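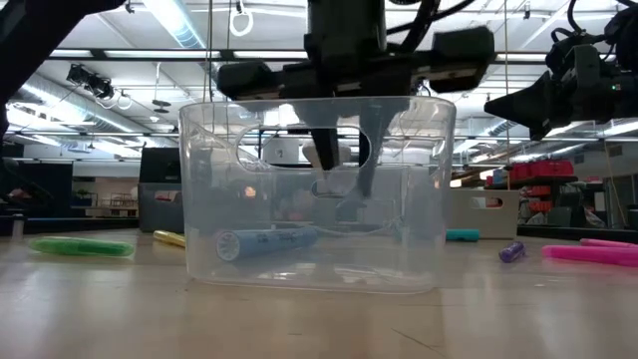
Pens and markers, Pearce Street craft room

We sorted the colouring gear in July, before the new term's classes. The room has 36 seats and one long supply shelf, and over the years the pens had spread to every drawer in the place. These are notes from the marker table.

The bin
Clear plastic with an oval handle opening near the top of the front wall. We bought 11 of this kind from Ulberg to replace the old shoeboxes. Colours can be told apart through the sides, so we have stopped labelling them.

Markers on the table
Green and yellow to the left of the bin, teal, purple and two pinks to the right. The light blue one is a thick barrel with a ridged end, easier for small hands than the thin pens.

What we kept
Every marker was tried on scrap paper. Anything that left a solid line went back on the shelf. Dried-out ones went in the Bomow recycling box by the door, 56 of them by the end of the afternoon.

Caps
Spare caps are in the tin beside the sink. Please check there before throwing out an uncapped marker.

Paper
The shelf under the window has 200 sheets of heavy white and a part roll of brown kraft. Grey card is on order from Rukik and should be in before classes start.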